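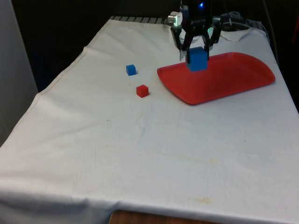

White cloth, red tray, blue cube.

6 Sep 2018

Slept badly and got up at five. Made coffee and sat on the back step until it was light enough to see the beans. They need picking again. I froze two bags last week and there is no room for more until we eat some of the bread.

The landlord's letter came. Rent goes up 50 a month starting in October. Vicente thinks we should ask for the kitchen window to be fixed before we sign anything, and I agree with him. I wrote a reply and left it on the shelf to read over tomorrow. I was too annoyed to send it today.

Walked to Westemura for the shoes. The man had done both heels but not the strap, so I have to go back. Bus home, 30 minutes late, standing all the way. Rocío got on at the school stop and we talked about her mother, who turned 76 and has decided to learn to swim. She goes in the mornings and won't let anyone come and watch.

Lunch was soup. In the afternoon I went through the linen drawer, which I had been putting off since spring. Kept the good sheets and four pillowcases. The tablecloths are mostly stained and I soaked two of them in the tub with salt and soap. My aunt always used lemon, but I had none in the house.

Siu-fong called after supper. She got the job at Padach and starts in two weeks. She sounded tired more than pleased - she has to find someone for the dog during the day. I said I could do Tuesdays, then remembered the dentist, so I have to call her back about that.

Read for a while, the same chapter as last night. Rain started just after ten. Left the shirts on the line.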